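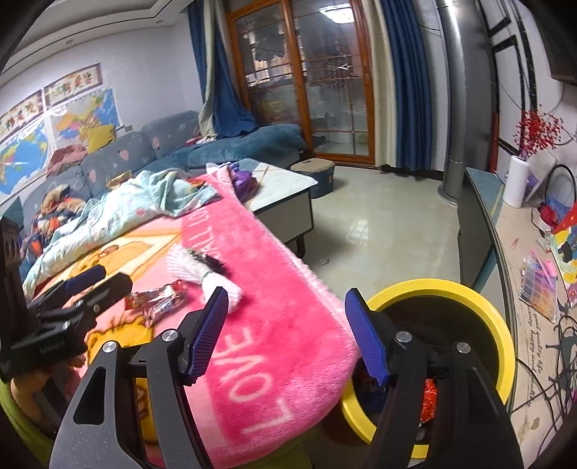

Pink LOVE blanket across the sofa cushion, with the coffee table behind it.

Living Room > Throws & Blankets > Reader Reviews

I bought the Praltia fleece throw in May and I'm still a little in love with it (it says LOVE on it in huge white letters, so I suppose that's fair). It is PINK. Bright pink, with a paler pink and yellow printed part full of cartoon outlines, and against our gray-blue sectional it cheers up the whole room.

The fleece is soft on both sides and thick enough for one person on a cold evening, maybe two if you like each other. It's big, too! Spread diagonally it covers a seat and still reaches the coffee table. I've washed it more than 30 times at this point, always on cool, and the lettering hasn't cracked. First wash, do it alone. Mine left pink fluff on everything, including a shirt belonging to my brother-in-law Horácio, and he still brings it up.

Grumbles: it picks up crumbs like crazy, and it slides off a smooth cushion if you don't tuck in one edge. Candy wrappers seem to live on it at our house, but they shake right off. The pale blue quilt is still what I nap under in summer, the fleece is too warm for that.

I'd get another one tomorrow, and I hope they do it in yellow.

Last updated: May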